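Visit report: Burndale cut flower packing hall and cold store, winter open day

Posted 21 January 2025

The Burndale site opens to the trade and the public twice a year, once in summer for the glasshouses and once in winter for the packing hall. I went to the winter one. The glasshouses are well covered elsewhere and mostly show you plants growing. The packing hall shows you what happens between the cut and the shop, and that part decides how long the flowers last once someone has paid for them.

Registration was at the east gate. Parking is on gravel and floods at the low end, so use the upper rows. Groups were limited by the width of the walkway in the hall, and ours was led by Blandine Poulain, who runs the cold store. Hairnets were not required. Closed shoes were.

Intake

Stems arrive from the glasshouses in black buckets on four-shelf trolleys. Each trolley carries a card with the row, the variety and the time of cutting. The rule is that no trolley waits outside the cooler for more than 30 minutes, and a wall display shows the wait for each one. While we stood there the longest was 19 minutes.

On arrival, field heat has to come out of the stem. A rose cut at 72 degrees Fahrenheit uses up its stored sugar several times faster than the same rose at 36 degrees. Burndale uses forced-air cooling: the boxes or buckets are lined up along a plenum, and a fan pulls cold air through them. Still air in a cold room does the same job far more slowly, and the stems in the middle of a full trolley can stay warm for hours.

The fans are made by Prorberg and were fitted in December. The older units ran at one speed. The new ones slow down as the pulp temperature approaches the set point, which saves power and also reduces drying at the petal edge. Poulain quoted no savings figure yet and said she would want a full summer of readings first.

Grading

From the cooler the stems go to the grading line. The line holds 62 stem carriers, each a small plastic fork that grips the stem just under the head. A camera reads stem length, straightness and bud opening. The carriers then drop each stem at one of the bunching stations. Rated speed is 2672 stems per hour, and the line was running below that on the day with a mixed load.

Bud opening is the hard part. Length is a simple measurement. Opening depends on the variety, and a stage three in one rose looks like a stage two in another. Hervé Baudry, who sets up the line, keeps a reference sheet for each variety and revises it through the season. Winter buds are tighter and have to be cut slightly later or they never open.

Lilies and alstroemeria do not go through the machine. The heads are too wide and the petals bruise against the forks. They are bunched by hand on a side bench, at first color for lilies and with the first few florets open for alstroemeria. Lilies shipped fully open lose petals in the box and stain everything near them with pollen.

Handling came up several times. Bunches are picked up by the stems, below the binding point, and never by the heads.
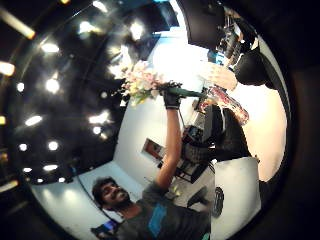 How long should a mixed bunch last at home?
Seven days is the figure Burndale works to, provided the stems are recut, the water is changed every second day and the vase stays away from fruit and radiators.

The seven days are tested. Samples from each shipping day go into a test room kept at 68 degrees, with 12 hours of light and a relative humidity of 60 percent. A technician scores them every morning for petal drop, bent neck, leaf yellowing and mold. The room had 265 vases in it when we visited, each with a numbered tag. Vases are plain glass, filled to the same line, and washed with bleach between tests. Poulain said that dirty vases once spoiled two weeks of results before the cause was found.

Water and additives

This was the most useful stop for me. Eugénie Pons, the site chemist, gave a short talk beside the mixing tanks. Three points from my notes.

First, water quality. Burndale uses collected rainwater, filtered and adjusted to a pH of 4.0. Slightly acid water moves up the stem more easily and slows bacteria. Hard tap water works against both. Softened water is worse, due to the sodium, and carnations and roses react badly to it.

Second, sugar. Flower food is mostly sugar with a biocide and an acid. Sugar without the biocide feeds the bacteria that block the stem. That is the objection to most home recipes. Pons was direct about coins and aspirin: in her trials neither gave a result different from plain water.

Third, ethylene. Alstroemeria, carnations and many orchids are sensitive to it. Roses vary. The treatment is applied once, in the first bucket, and cannot usefully be repeated by the customer. The cold store has ethylene scrubbers made by Ornar, which pass the air over a permanganate medium. The cartridges are changed on a fixed schedule – the color change in the medium is not trusted as an indicator.

Someone asked about dry transport. Many species travel well out of water at low temperature, roses among them. Stems then need a fresh cut of about an inch and two hours in clean water before they are arranged. Short periods dry on a worktop while you prepare the vase do little harm. Long periods in a warm room do, and air bubbles drawn into the cut end are the main reason a bunch wilts on the first night and never recovers.

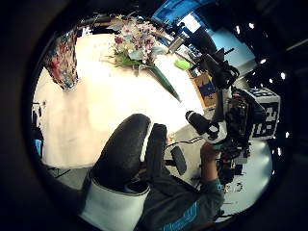 Orchid-like blooms and pale foliage, laid down beside a patterned vase.

Orchids proper were a small part of the visit. Burndale buys them in and repacks them. They are held at 55 degrees in a separate room, as anything much colder causes chilling injury, which shows as grayish, watery patches on the petals a day or two later. A mixed bunch with orchids in it is therefore a compromise. It is stored at the orchid temperature, and the other stems lose some vase life.

Packing and dispatch

Boxes are full telescope cartons with vent holes at both ends. The vents have to line up when the cartons are stacked, or the cooling stops at the first pallet layer. Cartons are made on site from flat sheets by a Lefèvre folding machine. It is loud, and the tour does not stop beside it for long. On the day of our visit 444 cartons were due out by the afternoon truck, and they were already strapped and labeled when we reached the dock.

The dock doors have inflatable seals. Gaspard Hervieu, the dispatch manager, showed the temperature loggers that travel with each load. They record every ten minutes and are read at the other end. He said that most complaints can be matched to a gap on the trace, usually at a transfer point where pallets stood on an open platform. Claims without a logger are very difficult to settle either way.

Sleeves are perforated film. Solid film is cheaper, but it traps condensation when the bunch moves from cold to warm, and gray mold follows. The buyer of a sleeved bunch should take the sleeve off at once. It offers no benefit in the vase.
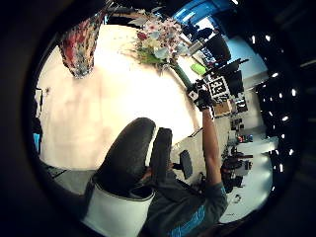

Removing the sleeve is also the time to strip the lower leaves. Any leaf below the water line rots within two days and takes the water with it. Pons recommended checking the level daily for the first three days, as a full bunch can drink more than a pint in the first 24 hours, and then every other day.

Practical notes for the summer date

The tour takes two and a half hours, including the chemist's talk. It is 36 degrees in the main store and you are in it for 25 minutes, so bring a coat even in July. Photography is allowed everywhere except the grading camera cabinet. The canteen takes cards only and closes at 2:00.

Bookings go through Margaux Roussel at the visitor desk. Ask for a morning slot. Intake is finished by noon and the afternoon groups see an idle cooler. The handout with the variety temperatures is given only on request, at the end, from the desk by the dock stairs.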